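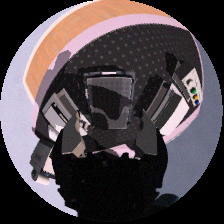 Teleoperation Demonstrators (simulated tabletop tasks)
Ruvgate, Wasten site
Part-time, fixed term, two posts
Posted Thursday, June 19, 2025

Ruvgate trains control policies for two-finger grippers from human demonstrations. We are recruiting two people to record demonstrations in our simulator by remote control. The posts report to Saqib Khattak, who runs data collection at Wasten.

The work

You will sit at a desk station and drive a simulated arm with a hand controller. Your main view is the wrist camera, which is a wide fisheye: straight table edges look bowed, and the gripper fingers come up from the bottom of the view. A second, fixed view can be switched on for training but is off during recording. Objects include see-through containers and a panel with coloured round buttons, on a dotted dark work surface. Clear objects have to be judged mainly by their edges and highlights, and the gripper throws shadows across the table. Applicants should be comfortable working from that sort of picture for long stretches.

Each demonstration starts from a randomised layout and follows a short written instruction. You complete the task in one continuous movement where possible, mark the attempt as pass or fail, and reset. Failed attempts are kept if the failure is labelled correctly. Pauses of more than 2 seconds in mid-task must be flagged.

The current task set is called Stistero. The target is 500 accepted demonstrations per person over the contract. In the April round the two demonstrators recorded 594 between them, and the shortfall was mostly down to rejected labels, so we now allow more time for labelling.

Hours and pay

300 hours in total, worked in half-day shifts agreed a week ahead. No evening or weekend shifts. Paid hourly, monthly in arrears, at the same rate for training and recording. Pay does not depend on the number of accepted demonstrations. There is a ten-minute break in every hour at the controller, and it is paid.

Required

Steady control with either hand
Normal or corrected colour vision (some instructions name a button by colour)
Able to follow a written protocol and report departures from it
Right to work in the UK

Useful

Experience with any remotely operated equipment, such as cranes, drones or inspection vehicles
Experience guiding a real arm by hand. Part of the second half of the contract may move to the Kollár bench, where the arm is led through the task by its wrist
Basic spreadsheet use

No programming is needed. Gaming experience will be considered but is given no extra weight.

Selection

Shortlisted applicants will be invited to a paid trial session of one half day. It consists of a short briefing, unrecorded practice and a set of recorded attempts. We look at smoothness of movement and accuracy of labelling. Speed is not scored.

To apply

Send a CV and a covering note of no more than one page to Everaldo Camargo, Recruitment, Ruvgate, quoting "Stistero demonstrator". State which half days you can work and whether you need any changes to the seating or controller. The posts will stay open until filled.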